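Home | Courses | Handouts | Tree ID | Contact
Print this page | E-mail this page

Backyard Trees, Session 3: Planting and the First Two Years

Okay, so last session we got through bark and buds, and I promised we'd finally put something in the ground. These are my notes, cleaned up a little (Hiyori Yoshida kindly fixed my spelling of "Liquidambar"), and you'll want them beside you when you fill in the site sheet.

Start with the root flare. That's the place where the trunk widens out and turns into roots, and on a lot of nursery trees it's buried under a few inches of potting mix. Scrape down with your fingers until you find it. If you plant with the flare below ground you get a tree that sulks for years and then falls over in a storm, and I've dug up enough of those for one lifetime!

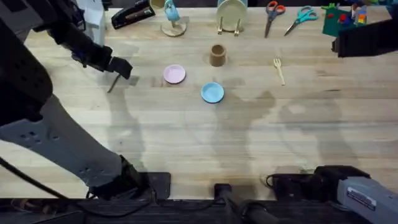

Two robot arms over a wood tabletop, one gripper holding a thin dark stick.

Now the hole. Wide and shallow, please. Two to three times the width of the root ball, and no deeper than the ball is tall. I know the old books say to dig deep and throw in compost. Don't. Roots find the nice fluffy stuff and go round and round in it like they're in a pot. Backfill with the soil you took out, break up the big clods, and water halfway through so it settles.

Circling roots: cut them. People get squeamish about this (I did, my first maple), but a circling root only gets fatter. Use a clean pruning saw or a sharp spade and make a few cuts down the sides.

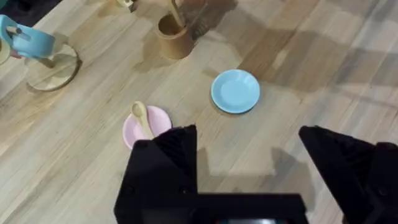
Pale wood planks in shadow and light, with black gripper fingers in front.

Mulch next. Three inches deep, spread wide, and pulled back from the trunk so you can see bark all the way down. Sang-wook Tak asked whether wood or bark chips are better. Either one! Use what's cheap near you.

Watering is where most young trees are lost. Slow and deep beats a quick sprinkle every evening. Push a finger into the root ball itself, since the soil beside it can be soaked while the ball is bone dry. And keep going through September if it's dry, even when the leaves look tired and you feel like quitting. 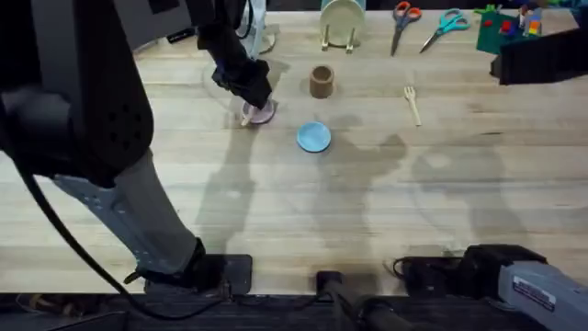

Black gripper fingers over a pale pink disc on the tabletop.

Staking: usually skip it. If your site is really windy, use two stakes with soft, loose ties set low, and take everything off after one growing season. A trunk that gets to sway a bit grows thicker.

For next time, please bring:
- your site sheet, with overhead wires marked
- a leaf or twig you can't identify
- gloves

Reading: handout pages 60 and 111. We'll do pruning cuts and why I don't like wound paint.

Filed under: Trees & Shrubs > Class Notes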